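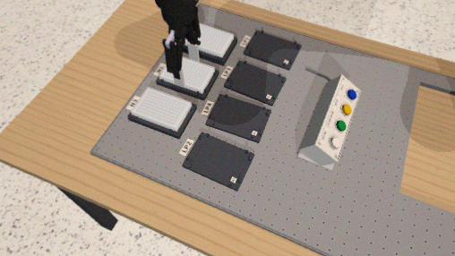 Figure 1. Multi-well microplates in black holders, bench layout.

Progress report to the Skendberg fund, 8th July
Project: Nitrate in shallow farm wells, Ouazzani district
Prepared by Rania Benkirane

Sampling for the June round is complete. Water was collected from 60 wells, against a target of 60. Access to the eastern farms was agreed late, and those samples reached the lab eight days after the rest. They were kept chilled and are flagged in the data file.

Nitrate analysis is finished for the western wells. The eastern set is still in the queue – Norell has confirmed the bench time. Duplicate readings agreed within the limits set in the work plan, apart from one batch that Yevhen Harasym is repeating with fresh reagent.

Well depths were taken from owners' records where these exist. Damian Ammann is checking the remainder by tape.

Spending is on plan, with one change. Courier costs ran over by 900 euros and were covered from the travel line. No additional funds are requested.

Next period: complete the eastern analysis, send result letters to well owners, and deliver the draft map to Malou Snorradóttir for review.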